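Refinishing a timber dining table, oil or poly?

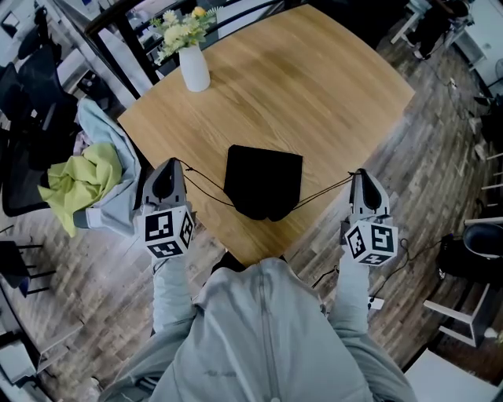

kurrajong_kev
Bought a second-hand dining table through Skustel in June and I'm trying to decide how to finish it before the family descends on us. The bloke I got it from thought it was done with Wieczorek hardwax oil but he wasn't sure. I like the honey colour and the darker streaks in the grain and don't want to lose either. A local finisher, Rostyslav Pasichnyk, quoted me $1415 to strip it and spray two-pack poly. Doing it myself with oil looks like $490, and that includes hiring a sander. Has anyone done both?

mallee_root
Oil. You can fix a scratch in oil in ten minutes. With poly you're sanding the whole top again.

Dot47
Disagree. We have three kids and an oiled table, and it has water rings all over it. I re-oil twice a year and I'm sick of it. Pay the man.

mallee_root
Twice a year is normal for a table that gets used. What are you putting on it?

Dot47
Bindier, the satin one. Two coats, buffed off after 20 minutes like the tin says.

E. Hinojosa
I restored furniture for a living until my knees went. Find out what's on there first. Put a drop of water somewhere out of the way and leave it. If it beads, there's still a finish doing its job and you may only need a clean and a light coat. And if you do sand, stop at 150 grit. People go up to 3000 because it feels nice, then wonder why the oil won't take.

kurrajong_kev
Tried the water near one corner and it beaded for a while, then left a dull patch. So it's partly worn, I guess?

E. Hinojosa
Sounds worn through there. Check the middle too, and under wherever you keep the vase.

Dot47
Put felt under that vase whichever way you go. Bare ceramic will mark poly too.

mallee_root
Agree with Dot on that one. I still wouldn't spend $1415 on it.

kurrajong_kev
Leaning towards oil. Does anyone know if Kurkutico still hires out sanders — their website hasn't changed in ages.

Dot47
They do, ring before 9 am or they'll all be gone.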